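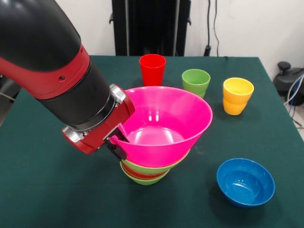

Olldale Community News
Home Local Weather Roads Notices Contact

Storm Readiness Checklist: Olldale Hall and Grounds, With Inspector's Comments

Checked by Nadhirah Ong, Tuesday, 9:30 a.m. to 1:15 p.m. Second reader: Aldo Lo Presti. The hall opens as an overnight shelter when a severe thunderstorm warning covers the Mever valley. Last full check was before the July storms.

Marks used: OK, FIX (needs work, hall may still open), STOP (hall may not open until done).

1. ROOF AND DRAINAGE

1.1 Roof covering, main hall – OK
No lifted sheets. Two screws on the north slope were replaced last year and are still tight.

1.2 Gutters and downspouts – FIX
East gutter is full of leaves again from the plane tree. West side clear. The downspout by the kitchen door has come off its lower bracket and empties against the wall.

1.3 Flat roof over the restrooms – FIX
Water was standing near the outlet after Sunday night's rain. The outlet itself is open. The low spot was noted in the last two checks. Aldo has a quote from Spanos for releveling it and is waiting on a second one.

1.4 Storm drain, parking lot – OK
Grate lifted and put back. Silt below the level of the pipe.

2. LIGHTNING AND ELECTRICAL

2.1 Air terminals and down conductors – OK
All clamps in place as far as can be seen from the ladder. The conductor on the south wall was painted over when the wall was done. Leave it, but do not paint the clamps.

2.2 Ground resistance test – FIX
Certificate has run out. Retest booked with Grovari. The old certificate stays in the folder until the new one arrives.

2.3 Surge protector, main panel – OK
Indicator green.

2.4 Outdoor outlets – STOP
The cover on the outlet beside the stage steps is broken and the contacts are open to the rain. Breaker switched off and taped at 10:40 a.m. Do not turn it back on. Ileana Avram has the part on order.

2.5 Extension cords in storage – FIX
One cord has a split jacket near the plug. Tagged and put in the discard bin. The rest passed.

3. BACKUP POWER

3.1 Generator start – OK
Started on the second try, ran 20 minutes under load. Hour meter reads 947.

3.2 Fuel – FIX
Tank at 71 percent. The plan calls for 90 or better from June through October.

3.3 Exhaust clearance – OK
The bicycles that were leaning there in spring are gone.

3.4 Emergency lights – FIX
Held for the full test except the unit over the rear exit, which went dim after a few minutes. Battery is original to the fitting.

4. DOORS, WINDOWS, LOOSE ITEMS

4.1 Exit doors – OK
All open fully from inside. Rear door sticks slightly at the bottom in damp weather.

4.2 Window latches, upper row – FIX
Third from the left does not close all the way. Wedged for now.

4.3 Trees within reach of the building – FIX
Dead limb over the bike rack. Loukia Lazaridis has asked the town for a crew. Rack is roped off.

4.4 Outdoor furniture and signs – OK
Benches are bolted. The folding sign at the gate has to come in by hand when a warning is issued. It was left out last time and ended up in the road.

5. SHELTER USE

5.1 Posted capacity – OK
129 persons. Sign is at the front entrance and can be read from the door.

5.2 Drinking water – OK
Cases dated and stacked off the floor.

5.3 First aid kit – FIX
Burn dressings expired. Everything else in date.

5.4 Weather radio – OK
Received the weekly test. Spare batteries taped to the back.

5.5 Contact list – FIX
Still shows the old number for Stela Anghel, who holds the second set of keys. Correct number written in pen. A new sheet should be printed and the old one taken down from the office as well as the hallway.

COSTS TO DATE
$2,093 spent on storm repairs this year. The flat roof is not in that figure.

RESULT
One STOP item (2.4). The hall stays closed for overnight use until the outlet cover is replaced and the circuit tested. Daytime bookings may go ahead with the breaker off. If a warning comes before then, use the school gym on Mever Road – Loukia has the key.

Recheck of 2.4, 3.2 and 5.3 as soon as the parts and fuel are in. Other FIX items at the next monthly check.

Filed under: Local, Weather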